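Gumon final report, group 3
Upendo Sang, Kibet Masanja, Solange Damasceno
Sunday, February 25, 2024

1. What we said we would do

Simulated arm, two fingers, one table, pick up food items and move them. Some of the items start in a bowl and some start right on the wood. The proposal from September also promised stacking and a second arm. Dropped both by week four, see the progress memo.

What this report is mostly about is the rim fault, which ate the second half of the project. Prof said write up the fault properly and don't pad it out with the parts that worked, so that's what this is.

2. Setup, short version

Simulator is the lab build of Langat. Grasp planner is Serik, which we took from last year's group and changed (their name for it, we kept it). Gumon is our part, the layer that looks at the wrist camera, picks a target, hands Serik a grasp pose and then decides whether the grasp took. Two cameras, one on the wrist and one fixed off to the side of the table. Only the wrist one is used for control. The side one was for our own viewing and we nearly didn't turn it on. Mistake, see section 4.

Each run: load object, random position, move above it, go down, close, lift, check. 200 runs in the final batch, same settings for all of them, seed list is in the repo.

3. The fault

First seen by Kibet on a bowl run. Arm goes over the bowl, goes down, closes, and the bowl jumps. Not tips, jumps. Ends up on the floor on the far side of the table, and the arm is left shaking in place with its joint torques pinned at the limit. In sim this is funny for maybe two tries. On a real arm it's somebody's hand or a broken wrist joint, and we were supposed to be writing code that could go on the real one next term.

Saved as seed 2882. It does it every time on that seed, which was the only lucky thing that happened to us. 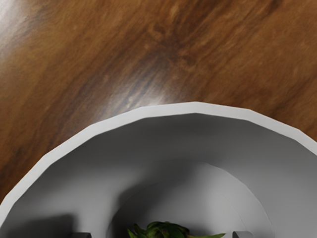 The log for the bad seed says the grasp was fine. Target found, pose reachable, going down, contact, closing. Gumon even reported success, because the success check was only "did the fingers stop before fully closed" and they did stop. They stopped on the bowl. So we had a fault and on top of it a check that called the fault a pass. Upendo went back through the old batches after this and a bunch of our early "good" numbers were junk. We threw them all out and they are not in this report.

Things we thought it was, in order:

- Friction too high on the fingertips. Changed it, no difference.
- Bowl mass. It was set very low so we made it heavier. The bowl jumped less far. Spent two days thinking we'd fixed it.
- Time step. Halved it. Slower, and the jump was still there. It did make the shaking smaller.
- Collision shape of the bowl. Closer. The rim in the collision model was thicker than the one drawn, so the fingers touched sooner than it looked like they should. Worth fixing and we did, but the fault stayed.

Then Solange ran only objects on the table, no bowl at all, and got zero jumps. Should of done this first.

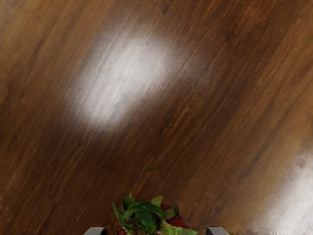

Salad greens on the wood, wrist camera, one finger each side.

Greens had their own problems (the planner likes to grab one leaf and call it the bunch) but nothing violent. Arm goes down, closes, lifts or doesn't lift. When it misses it just misses. So whatever was wrong needed a bowl.

4. Actual cause

Two things together.

One: the approach height. Serik goes down to the target's top plus a clearance. The clearance was 55 mm, measured from the table. For something on the table that's fine. For something in a bowl the number should be taken from the floor of the bowl, and the fingers also have to clear the rim on the way in. Nothing in the planner knew a rim existed. Last year's group never used a container, so it never came up for them, not blaming anybody.

Two: target mixup. When the item was low in the bowl the segmenter would sometimes merge item and bowl into one blob, and the center of the blob slid toward whichever side of the bowl was better lit. So the gripper got sent off center, one finger inside and one outside or close to it, and then closed at full force on a rigid rim that the solver thought was already inside the finger. Overlap gets pushed out in one step. Bowl leaves.

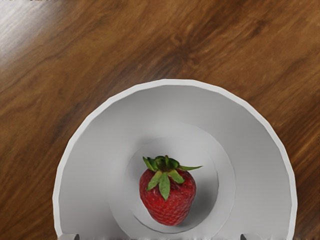

Strawberry in the bowl, wrist view.

You can't really tell any of that from the wrist camera. From up there everything looks centered until very late, and the fingertips are only just in view at the bottom so you get no sense of how high they are. The side camera made it obvious in one evening. We had it switched off for weeks to save disk space.

5. Numbers

Final batch before the fix: 200 runs, 54 with the rim fault. All 54 were bowl runs. We counted a run as faulty if any joint hit its torque limit during the close. After the fix we re-ran only those 54 seeds, for time. None of them hit the limit. Some still failed to pick anything up, but they failed quietly.

Not tested: a bowl that is pushed before the grasp, two items in one bowl, or anything with a lid. Fix might not hold up there.

6. The fix

a) Container flag. If the item is in a bowl, clearance comes from the rim for the move over and from the bowl floor for the move down.
b) Force cap on the close, low at first, raised only if the item moves with the fingers.
c) Success check now looks at item height after the lift. Finger width is logged and not used.
d) Watchdog. Any joint over the limit for more than a few steps and the arm stops and stays stopped till a person clears it. This should of been in from day one, even in sim.

(d) is the one we'd tell the next group to copy. The others are specific to our bowls. (d) would have caught it on the first run, before we knew what the cause was, and we would not have spent two days changing the mass of a bowl.

7. Left over

Stivero (the replay viewer) only half works with the new logs, the force plots come out blank. Kibet has a branch. The README still says finger width in two places. Next group please turn on the side camera.
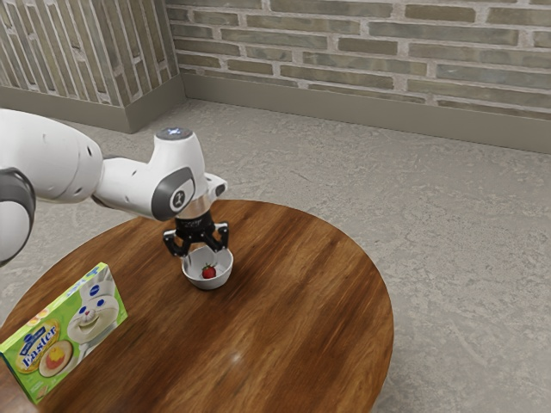

Comments (4)

Zawadi Swai
Re-running just the 54 bad seeds only shows you fixed those. What about the ones that passed before? A force cap that starts low could easily drop things it used to hold. I'd want the full 200 again before this goes near hardware.

Upendo Sang
Yeah fair. It's queued, machine is shared so probably not before grading. Will add the table when it's done.

Chepkoech Obura
We had the same success check in our group. Went and looked after reading section 3 and yep, same problem, thanks I guess

Zawadi Swai
Also how long is "a few steps" in (d)? Put the number in the report.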